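4. Setting up the desk unit

Read all of section 4 before you plug anything in. Takes 20 minutes if the box is complete, longer if you have to go hunting for a screwdriver.

Check the box first. Desk unit, foot plate, four short screws, power supply, gray cable (2 m), two felt pads, card with the serial number on it. Missing something? Stop and email Maja Sowa at Trulbridge with the serial number. Don't swap in screws from another kit, the Goodall ones look the same and strip the thread.

4.1 Where to put it

The Isov is a sound level monitor for shared rooms. It listens for loudness only, no recording. Where it sits makes more difference than any setting in the menu.

1. Pick a flat surface at sitting height.
2. Keep it 400 mm from the nearest wall or partition. Closer than that and it reads high.
3. Keep it away from vents, printers, kettles, and doors that slam.
4. Point the mesh side at the part of the room where people talk.

Note: soft surfaces bring the reading down a little, hard ones push it up. Felt, carpet, woven screens — all fine, but calibrate with them in place. If somebody moves the screens later, calibrate again. Hayley Wainwright's team found this out the slow way in February and re-did a whole floor.
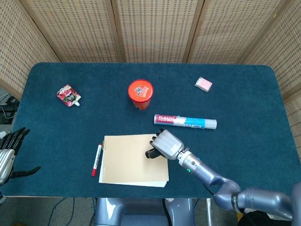 5. Stick the felt pads under the foot plate. Not under the unit itself, they block the reset hole.
6. Screw the foot plate on. Finger tight, then a quarter turn. No power drivers.

Caution: do not stand the unit on top of a speaker or a subwoofer. Buzzing through the base will ruin the readings and can shake the battery contacts loose.

4.2 Power and first start

1. Gray cable into the back of the unit first, then into the power supply, then the wall.
2. Light goes amber. Leave it alone.
3. Light goes green after a minute or two. If it's still amber after five minutes, see 4.5.
4. Hold the front button until it beeps twice. Language menu comes up.
5. Pick language, then time zone, then room type. Room type can be changed later, time zone can't without a reset.

Note: units shipped before firmware 771 show the time zone screen first. Same steps, differnt order.

4.3 Calibrating

Do this in a quiet room. Early morning is best, before 7:30 if the building has a cafe or a school in it.

1. Menu > Room > Calibrate.
2. Step back at least three paces. Don't talk.
3. Wait for the single beep. That's the quiet level done.
4. Talk in a normal voice from where people usually sit, until the second beep.
5. Save. If you back out without saving it keeps the old values and does not warn you.

Caution: coats, bags and phones off the table before step 1. A phone on vibrate next to the unit will throw the quiet level off and you'll get alerts all day.

4.4 Alerts

Factory setting is light only, no sound. To change, Menu > Alerts. Options are light, light and chime, or message. Message needs the Ekenura gateway (section 7).

The unit stores 4000 alerts, then writes over the oldest ones. Export before then if you need them for reports. Export goes to the memory card only, FAT32 format, bigger cards are hit and miss.

Start with the threshold on Medium for a week. Most rooms get set too low on day one and then everyone ignores the light.

4.5 If it doesn't start

Amber light stays on: unplug at the wall, wait 30 seconds, try again. Still amber, hold reset with a paperclip for ten seconds.

No light at all: check the gray cable is pushed fully in at the back. It clicks. If it didn't click its not in.

Green light but reads zero: transit film still over the mesh. Peel it off, then repeat 4.3.

Green light, reads high all the time — back to 4.1, check the distance again.

Anything else, Aurelio Marín on the support line, mornings only. Have the serial number ready. Warranty swaps go through Gareth Tunstall, see the back cover.

Next: section 5, wall mounting.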